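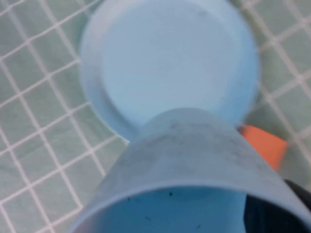 Home | Kitchen | Workshop | Tips A to Z | Contact

Workshop Tips: Comparing Grippers on Cups and Dishes

26 September 2019

The Onine Household Workshop maintains a bench for the evaluation of small robot arms intended for kitchen tasks. The following tips are drawn from a comparison of two grippers, the Risov parallel gripper and the Sirnano soft-pad gripper, both fitted to the same arm and run from a Diệp controller. In all, 2,062 attempts were logged, of which 1,369 were made with the Risov. Readers who are setting up a similar trial at home or in a school shop may find them useful.

Preparing the table

Cover the work surface with a gridded mat or cloth. Grid lines make it much easier to return a dish to its starting place between attempts, and to judge from the wrist camera how far an object has slid. Secure the corners with low-tack tape. A mat that creeps during a long session will spoil the record, and the fault is easily blamed on the arm.

Plastic tableware is recommended for all early work. Keep one cup and one dish for the full comparison and do not exchange them for new pieces halfway through. Scuffed plastic and new plastic do not grip alike.

Wash and dry the tableware before each session. Crumbs and grit inside a cup can lodge against the finger pad and cause a slow slip that is hard to trace. Dish soap must be rinsed off completely.

Setting the grip

Begin with the lowest closing force the controller allows and raise it one step at a time. With the Risov, thin cup walls began to bow well before the grip failed, so the correct setting was found below the point of visible bending. The Sirnano pads tolerated a wider range but left the cup free to rotate when it was tipped.

A cup may be held by its wall, with one finger inside the opening, or around its full width. The first method suits narrow grippers. It does require that the inner finger enter straight - an angled entry pushes the cup away before the fingers close.

Dishes with a raised rim should be approached from the side at which the rim is most exposed. Flat plates are a separate matter and were not included.

Camera and lighting

A wrist camera loses sharpness on anything held close to it. Set the focus for the table and accept that the rim of a held cup will be soft. Diffuse light is preferred. A single bright lamp produces glare on glossy fingers, and the controller read this as an edge on several occasions.

When the cup and dish are the same color, the camera may have difficulty separating them where they overlap. Before changing any software settings, try a mat of a different shade or move the pieces farther apart.

Keeping records

Write down the force setting, the pad condition and the outcome of every attempt, including those stopped by hand. Pads on the Sirnano were replaced after 700 attempts. The older pads had hardened at the tips, and results from before and after the change should be kept on separate sheets.

A second comparison, covering bowls and lidded containers, is planned for October.

Reader comments (3)

benchtop_42: Does the tape leave residue on a vinyl mat? Mine did after one weekend.

Oldmillkitchen: We had the same trouble with cups turning in soft pads. A strip of rubber shelf liner on each pad helped.

tlr: Please include silicone bowls in the next one. They fold up in my gripper every time.

Related items

Cleaning Finger Pads Without Solvents
Choosing a Mat for the Small-Parts Bench
Cable Ties and Wrist Cameras
Storing Plastic Tableware in a Workshop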